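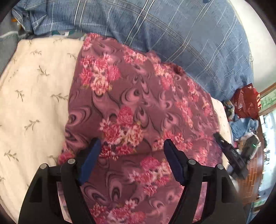 Gripper trial group, January meeting
Monday, started 9:40, finished a bit after 11

I'm doing the minutes again, so they'll read the way I talk. Shout if I got something wrong and I'll fix it before they go up on the shared page.

Last month's minutes

Accepted, with one correction. I had written that Peñalver would send us new finger pads in two hardnesses. They are sending one hardness, the softer one, and we are supposed to decide after the bedding trials if we even want the other. Sorry, that one was my bad handwriting.

Where we are with the comparison

We are comparing two hand-held grippers on soft household stuff: the Hasositz with the rubber-padded fingers, and the Savetley with the bare molded ones. Same tasks, same people holding them, same recording setup. The bedding set is the one we've been working through since before the break — plush blanket, printed quilt, plaid comforter — and as of Friday's export we have 2589 clips in the folder, counting both grippers. That includes the ones we're going to throw out, so please don't put that number in anything that leaves the building yet.

First impressions went around the table. I'll try to be fair to everyone.

The padded fingers are well liked on the plush blanket. You can come in at a lazy angle, close, and get a decent fold of fabric without much fuss. The bare fingers want you to be a lot more careful about how you come in, and on the same blanket they tend to comb through the pile and close on nothing much. I was rooting for the Savetley because it's so much lighter on the wrist, so this hurts a little!

On the quilt it's closer. The quilt is flat and a bit slippery, and the pads sort of push it ahead of them before they grab. Two of us think that's technique and the rest think it's the pads. We left it at that, but we did agree to write down which finger touches first on every quilt attempt from now on, so next month we can argue with something in our hands.

The comforter is hard for both. You get a big handful at the edge and then the weight of the rest of it pulls the corner out. I said I'd stop calling that a gripper problem in the notes, because it happens with my bare hand too (I tried it at home, it's true).

Camera view

Long discussion, longer than it needed to be. The fisheye on the gripper gives us plenty of room around the fingers, and everybody likes being able to see both pads and the gap between them in the same shot. The complaint is that busy patterns make it tough to tell when the pad has really met the cloth. With big flowers and swirls under the fingertips, the person labeling has to go back and forth over the same second of video. The labelers asked for either plainer bedding or a narrower lens.

We said no to the plainer bedding. People own flowered blankets. If the labels are slow on those, we want to know it now.

The narrower lens is still open. Prunbridge has a loaner and will mail it to us, and we'll do one short run of 8 grasps on each piece of bedding with it, padded gripper only. Then we put the two views side by side and let the labelers choose. One person worried we'd lose the edges of the bed completely. Could be. That's what the short run is for.

Hardware

The Hasositz finger bolts need a quick check before every session. One came in finger-loose last week and the pad had a tiny wobble that none of us caught until the end of the day. We're pulling that afternoon's clips from the comparison. I'll make a tag for them so they're easy to filter, and they stay in the folder.

Opening width came up. The default is wide open at the start of each grasp for both grippers, and somebody has been starting half closed on the quilt. Please don't, at least until this round is finished. I know it feels faster.

Controller firmware: we stay on the version we have until the bedding set is done. There's a newer one and yes, the close speed is supposedly smoother, but switching halfway would make a mess of the numbers. Carried over to next month.

Batteries. We have five and three of them are fine. Put a strip of tape on the bad ones, please, and don't put them back on the charger with the rest. I lost most of a morning to this.

Things people agreed to do

Write up the first-touch note for the quilt and add the column to the sheet (me).
Tag the wobbly afternoon clips (also me).
Ask Peñalver how long the soft pads are supposed to last before they glaze over, and if we can get a spare set now.
Mount the Prunbridge lens when it shows up and run the short set.
Go through the Savetley plush attempts and split the misses into "closed too early" and "came in too flat" — we keep lumping them together, and I think they're two different problems.

Anything else

Somebody asked when we move on to clothes. Denim is next, then knits, but only after the comforter clips are labeled. We're a bit behind on those.

There was a request to start these meetings half an hour later. Mixed feelings in the room. We'll try 10:10 next time and see who complains.

Next meeting is a Monday again, same room. Bring your grip notes, even the messy ones.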